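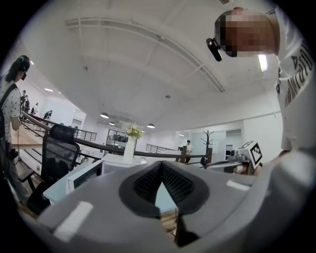

Mezzanine desk area: white vase with flowers, black mesh-back chair, railing behind.

Sedley Mezzanine Set, README

Version 3, April 24, 2023
Maintained by Fulgencio Segura and Přemysl Kopecký

Contents
105 short sequences of the desk area on the upper floor, plus one text file per sequence listing the furniture and small objects in view.

Object labels
desk, office_chair, vase, flowers, handrail, glass_panel, coat_rack
All 7 labels are lowercase. Vase and flowers are labeled separately — the February release merged them, and those files should not be mixed with these.

Known issues
Reflections in the glass railing are unlabeled. People on the walkway are present in many sequences and carry no label. Faces are pixelated.
Coat rack labels are missing from the Jullow subfolder.

Size
About 300 MB unpacked. Unpack before running the label check; it does not read archives.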